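# The Patience of Small Arms

Hanna Malinowski likes to start her mornings with the log files, and by the time I arrived at the Sikora workshop in Gelton she was already deep in them, coffee going cold at her elbow. She writes the motion planner for Plorkari, a software package for small desktop arms (the orange and green kind you can print and screw together yourself), and she talks about it the way other people talk about a garden that needs weeding.

"The path in open air is easy," she told me. "The last inch is where all my gray hair comes from!"
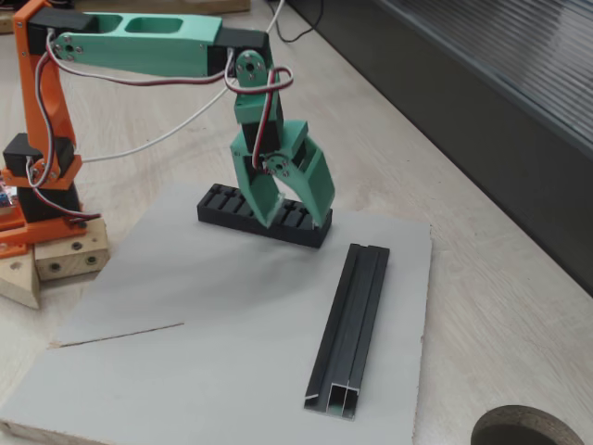

That last inch has its own piece of code, which the team calls Sisholm, after the town where Hanna grew up. When the gripper gets close to something, the planner hands over to it, and from then on the arm moves in very short steps, checking the joint readings after each one and asking whether they still agree with the plan. Hobby servos have a bit of slop in them, and a printed link will flex if you ask too much of it, so the two rarely agree perfectly. The first version ran to 1107 lines. Ravindran Chacko, who looks after the perception side, read every one of them on a train and came back with 14 questions.

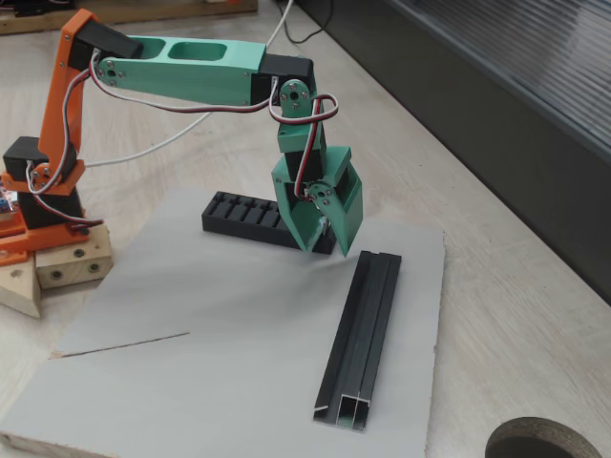 Most of those questions were about trust, in one way or another. How long should the planner believe an old position for an object before it looks again? Ravindran wanted a fresh look at every step, Hanna wanted a smooth motion, and they argued about it happily for three weeks in June. What they settled on is a timer that gets shorter as the gripper gets lower, and Ravindran would still like it a little shorter than it is.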